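Stop blaming the policy

Every failed run gets blamed on the model. Mostly it's the planner, or teh logging. We lost all of June to Gista and its timestamps.
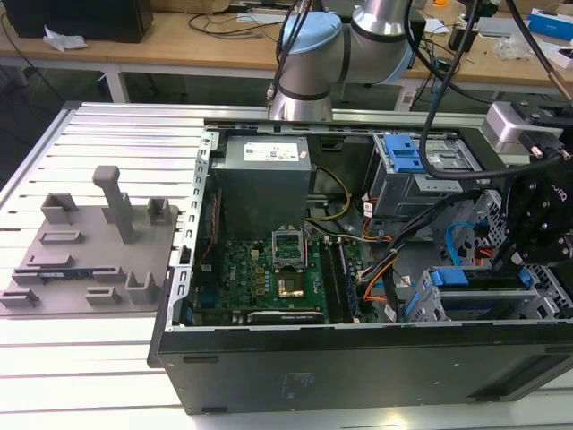

What the planner thinks it knows

Otico gives you a pose. Fine. It knows nothing about cables, and a PC case is mostly cables. Gedura then plans straight through them – 2,647 waypoints, none of them sorry.

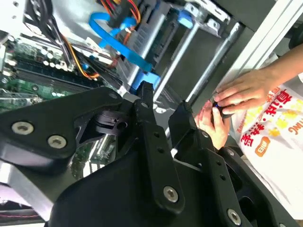 Gripper and hands, same open case.

So log the contacts. Replay them. Boring tooling, up to 70 lines of it, worth more than anothr training run.

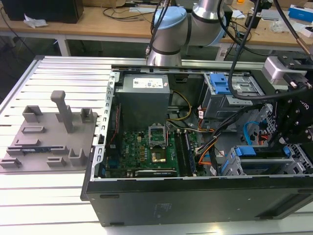

And keep the replays where people can find them. Bognár still hides ours two menus down.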